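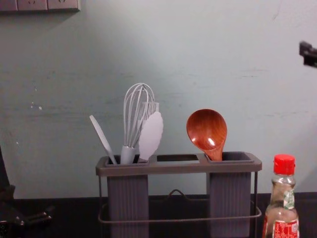

Utensil holder at the practice station, chest camera view. Attached by the original poster.

Student project: removing and replacing a ladle in a divided utensil holder with a two-arm setup

Category: School and Club Robotics > Manipulation
Status: Open, 3 answers
Tags: gripper, teleoperation, judging, lesson planning

Question

I am the faculty adviser of the robotics club at Mendes Technical High School. Our senior students are preparing an entry for the Udard Student Manipulation Challenge, the household tasks division. The task they have selected is listed in the rules as "Return of a Long-Handled Item to a Divided Container." The ladle must be taken out of the right compartment, held clear of the holder, and returned to the same compartment. The remaining utensils must stay in the left compartment and the holder must not be displaced from its starting position by more than the width of the marking tape.

The students operate the arms by hand control during the demonstration phase and will later use the recorded demonstrations to train a policy. The rules require 60 accepted demonstrations per team. An attempt may last no longer than 90 seconds. At the time of writing the club has 16 that our own reviewers have accepted, and the rate of progress is a concern.

The removal portion of the task presents little difficulty. The return portion is where most attempts are lost. The handle touches the rim of the compartment, the holder slides, and the attempt must be discarded under the displacement rule. I would be grateful for advice on the following matters.

1. Should the operator grip the ladle near the bowl or lower on the handle?
2. Is the second arm permitted, and advisable, as a means of steadying the holder?
3. Our students disagree on whether an attempt should be kept when the handle touches the rim but the holder does not move. Is there a customary practice?

I have one further administrative question. Our written club procedure assigns one operator and one reviewer per session. Two parents have asked that every student operate an equal number of attempts. Does equal assignment harm the quality of the resulting data?

Posted by: Adviser_MTHS
Location: Sornau

Comments on the question

Gizella Szénási: Please state which edition of the rules you are using. The displacement rule was revised in April and the wording on tape width is different in the older edition.

Adviser_MTHS: Thank you. We are using the revised edition.

Answer 1 (accepted by the original poster)
Submitted by Murray Rewi, regional technical judge

I have judged the household tasks division for several seasons and will respond to the items in order. The opinions are my own and do not bind the organizers. Where my advice differs from the printed rules, follow the printed rules.

Grip position. Teams at this level generally do better with a grip high on the handle, close under the bowl. This leaves the greatest length of handle free to enter the compartment before the fingers come near the rim. A low grip feels more secure to a new operator and will usually produce a shorter removal time, but on the return the fingers reach the tray while a good part of the handle is still outside. The operator then pushes down, and the holder moves.

The approach angle deserves equal attention. Many students bring the arm in level from the side and attempt to tip the ladle upright at the last moment. It is preferable to set the handle as near to vertical as the wrist allows while the ladle is still well clear, and then to lower it along one line. If the end of the handle enters the opening and the operator feels or sees resistance, the correct response is to stop, raise it a short distance, and begin the descent again. Sideways correction with the handle already inside the compartment turns the ladle into a lever.

Starting position. I recommend that the reviewer check the arms against a written starting pose before each attempt. The gripper should be open, with the fingers near the right compartment, and the operator should have an unobstructed line of sight to the bowl of the ladle. In the overhead view the wrist and its cable can hide a good deal of the right side of the station, and the students should look at that view on the monitor before they begin, so that they know in advance what they will be unable to see.

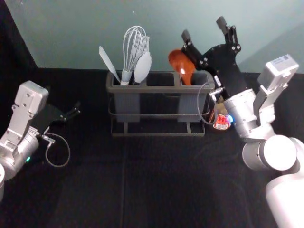 Use of the second arm

The revised rules permit it. Section 4 states that either arm may contact the container "for the purpose of stabilization" provided that it does not lift it. I nevertheless advise against it for a first entry. A steadying contact has to be made gently and in the same place each time, and it gives the operator a second thing to watch during the most delicate portion of the task. Teams that use it tend to spend their 90 seconds arranging the left gripper. Park the left arm on its own side of the holder and leave it there for the whole attempt. Should your students still be losing attempts to displacement after they have corrected the approach angle, the question can be reopened.

One caution on holders of the wire-stand type. The ribbed compartments sit in the stand and may shift inside it independently of the feet. Your reviewer should therefore watch the feet of the stand against the tape - not the tray - when deciding whether displacement has occurred. I have seen good attempts discarded on account of a tray that moved slightly while the stand stayed where it was.

Contact with the rim. Customary practice is to keep the attempt. A light touch followed by a clean correction is useful to the policy, which will certainly touch the rim itself at some stage and ought to have seen a recovery. What should be discarded is an attempt in which the operator forces the handle past the rim. I suggest that your review form carry three entries:

Clean: no contact with the rim on the return.
Recovered: contact, the handle raised, and a second descent completed.
Forced: contact, followed by downward or sideways pressure until the handle entered.

Accept the first two and reject the third. Keep the rejected recordings in a separate folder, as the judges at the regional meeting may ask to see them.

The moment at which the review decision is best made is the one in which the ladle is still clamped in the gripper and the lower part of the handle is inside the right compartment. If the bowl is up, the whisk and the other utensils on the left have been left alone, and the feet of the stand are on their marks, the rest of the attempt is seldom in doubt. I ask student reviewers to pause the recording at that point and fill in the form from the still view before they watch the release.
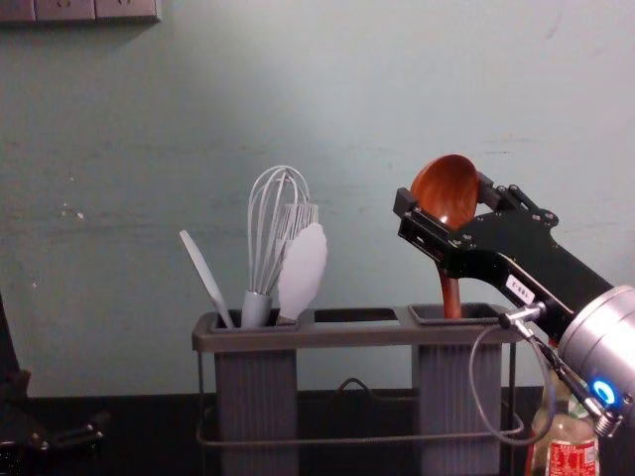
Equal assignment of operators

It does no harm provided the operators have all passed the same qualification. I would require each student to complete five practice returns, not recorded, before being placed on the operator list. Variation among operators is acceptable and to some extent desirable. Variation in the written procedure is not. If one student regrasps the ladle in the air and another never does, the club should decide which it wants and write it down.

As to the rate of progress, sixteen accepted demonstrations at this stage is within the ordinary range. Teams commonly accept more in the final weeks than in all the preceding ones.

Comments on Answer 1

Adviser_MTHS: This is most helpful. We have adopted the three-entry form. The students wish to know whether an attempt counts as "recovered" if there are two contacts before the handle enters.

Murray Rewi: Yes, within the time limit. I would note the number of contacts in the remarks column.

Gizella Szénási: I concur with the point on the feet of the stand. Our club at the Gonumum center placed its tape under the tray in its first year and had to repeat a large part of the set.

Answer 2
Submitted by Gizella Szénási

I wish to add two matters that the accepted answer does not address.

The first is fixed objects at the station. The rules allow items other than the container and its utensils to remain on the work surface, but they must be declared on the station sheet. If a bottle stands to the right of the holder, declare it, mark its position, and return it to that position each time. It also occupies space that the operator may need when the arm comes in from the right. Our club collected 335 recordings over two seasons, and those in which an undeclared item changed place between sessions were the ones the judges questioned at greatest length.

The second is the cable. On many arms of this general arrangement a cable hangs in a loop below the gripper. When the wrist is turned to bring the handle upright, the loop can swing forward toward the compartment. Ask the reviewer to call "hold" if it comes near the stand. We shortened ours with a soft tie, after obtaining approval from the equipment supervisor, and left enough slack for the full turn of the wrist. Please do not allow students to do this without an adult present and the arms powered down.

I differ from Mr. Rewi on one point. In our experience a practice requirement of five returns is too low for students who have not used hand controls before. We require ten.

Comments on Answer 2

Murray Rewi: I have no objection to ten. The station sheet is a good point and I should have included it.

Answer 3
Submitted by a guest user

We had the same trouble with a spoon. We put rubber pads under the holder and it stopped sliding. I do not know whether that is allowed in your division.

Comments on Answer 3

Gizella Szénási: It is not allowed under the revised edition. Section 6, "Unmodified Containers," includes pads and adhesive of any kind.

Adviser_MTHS: Noted. We will leave the holder as it is.

Related questions

Station sheet: is a separate sheet required for each camera?
May a substitute operator complete a session begun by another student?
Replacement of finger tips during the demonstration phase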